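Bracelets, bangles and one very useful red lid

Tuesday, 2008-07-08

So the jewellery sort-out has finally happened! I have been promising to do it ever since Kelly Haslam came to stay and asked to borrow "anything purple", and I spent the whole evening picking through a bag of knotted elastic. I found it in the end, but she wore it with a hair bobble still hooked round it.

Tipping everything out on the bed is my favourite part. A soft blanket is just the thing for this – beads don't bounce or roll off under the wardrobe, and even the clear ones show up well enough against pale pink. I had forgotten how much I like the dark red beads. And the bright pink braided cord, which Anathi Sibiya made for me on a very long coach trip and which I was sure I had left in a hotel!
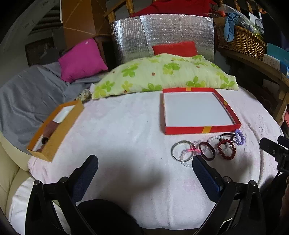

What goes in the lid

I did look at proper jewellery trays. Olora do a lovely one with little padded rolls, but it has 44 slots and I would only feel I had to fill them. A box lid does the job. It's shallow, the inside is white so every colour stands out, and the yellow on the rim is cheerful.

My rule was one layer only, nothing on top of anything else. The maroon band went to the left, the red beads towards the back, and the purple bracelet got the front right corner to itself (Kelly, take note). The black cord loop lives at the back too. I do love that purple next to the red rim, it looks like a sweet shop. 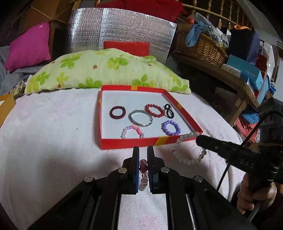

The ones I can't decide about

White beads are my weakness. I keep buying them, and then I keep wearing the same strand, the one where the beads shade from white into grey. Subira Ondieki says they all look alike from across a room and I should pass a few on. She may be right, but hold them up close and they are so different! Some are frosted, some are solid white like mint imperials, and then there are the clear ones, which are another thing altogether.

I've given myself until September to choose. Anything I haven't worn by then goes to Halima Kioko, who restrings old beads on good strong elastic and has already mended two of mine. She says to roll bracelets on over the hand and never stretch them wide, so I am trying to be better about that.

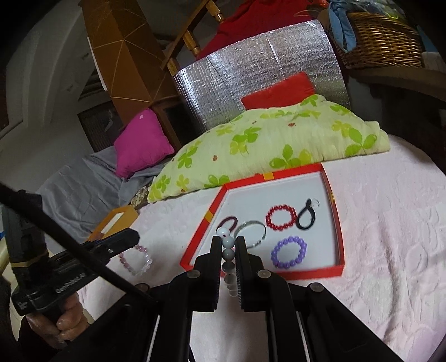

White into grey, my favourite strand, with the red lid behind.

Next up is earrings, and I'm already looking forward to it. I have roughly 50 and I would be amazed if half of them still have a partner. If anyone has a clever way of keeping studs together, please leave me a comment – Unai Bravo swears by an egg box, but I'd like to hear a few more ideas before I start eating omelettes.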